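Derneck Hand-Held Parallel Gripper, with Zukell Replacement Pads
Equipment pages, compared and updated in March
By the Derneck workshop desk

If you have been shopping for a hand-held gripper to gather handling data with, you will know how many of them look the same on a web page and how little the page says about month three. We wanted this one to be a bit more useful, so as well as the usual figures we have put in our own notes from the sock bench, where the Derneck has been doing soft-goods work next to two others, the Calvo and the Mastex. Socks are a lovely test, by the way! They are light, they fold in on themselves, and a pad with too little grip simply slides over the top of them.

The Derneck is a two-finger tool with a linkage under each fingertip and brass-coloured bushings at the pivots. You squeeze, both fingers come together, you let go and they spring apart again. It weighs 310 grams without a camera and opens to 43 millimetres as supplied, or wider if you fit the long links (sold separately, see the related items at the foot of the page).

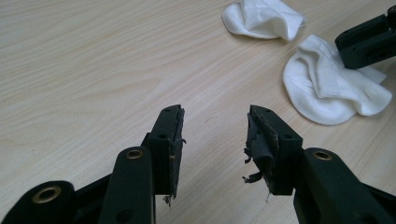

Issue 2

The pads are the part that gives out first, and we would much rather tell you so here than have you find out in the middle of a session. The black tape on these fingertips has gone ragged on both sides, worse on the right, where it has crumpled and come partly away, while the green plastic underneath is still smooth. Once tape reaches that state it catches on knitted fabric and bunches up between the fingers, and you start blaming the operator for grasps that were really the fault of the pad. Please change them sooner than you think you need to.

We tried three coverings before settling on what to stock:

Plain rubbery tape. Cheap, easy to find and quick to put on, and very good on cotton for as long as the edges stay down. They don't stay down for ever, though, and clearing off the old glue is a dull job.

Zukell foam pads. Softer, with a little more give, so a light sock can be picked up by a single layer if you come in gently. They shed a bit at the edges. These are our favourites for clothing and the ones we now put in the box.

Mastex moulded pads. The longest lasting by a good way, but firm, and on our bench they tended to push a flat sock along the table before they took hold of it. Lovely on boxes and bottles, and we would happily suggest them if that is most of your work.

As for the tools themselves, the Calvo has the lightest squeeze of the three and is kind to the hand over a long afternoon. Its fingertips are glued, however, and a damaged one means sending the whole thing back. The Derneck fingertips come off with a small screwdriver, and with a spare set in the drawer you can be working again before the kettle has boiled.
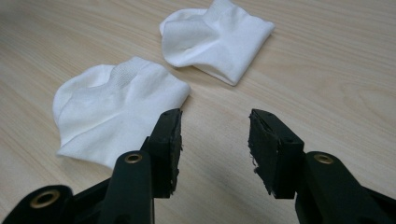

Open jaws and two white ankle socks on the bench.

One habit worth picking up is to bring the fingers in from the side of the sock, with a finger either side of a fold, and close slowly. Going straight down on the flat part works too, but it needs a fresh pad and rather more patience. Have a look at the pad edges whenever you stop for a break, as a few wispy fibres are your early warning.

The gripper costs £229 with one set of pads fitted and a spare set in the bag. The camera mount is included, the camera isn't. If you aren't sure which pads will suit your objects, do write and tell us what you are picking up, and we will gladly try something similar here and let you know how we got on.

Related items
Zukell foam pads, pack of 2
Mastex moulded pads, pack of 2
Derneck long link set
Derneck spare fingertips
Calvo hand-held gripper
Brass bushing kit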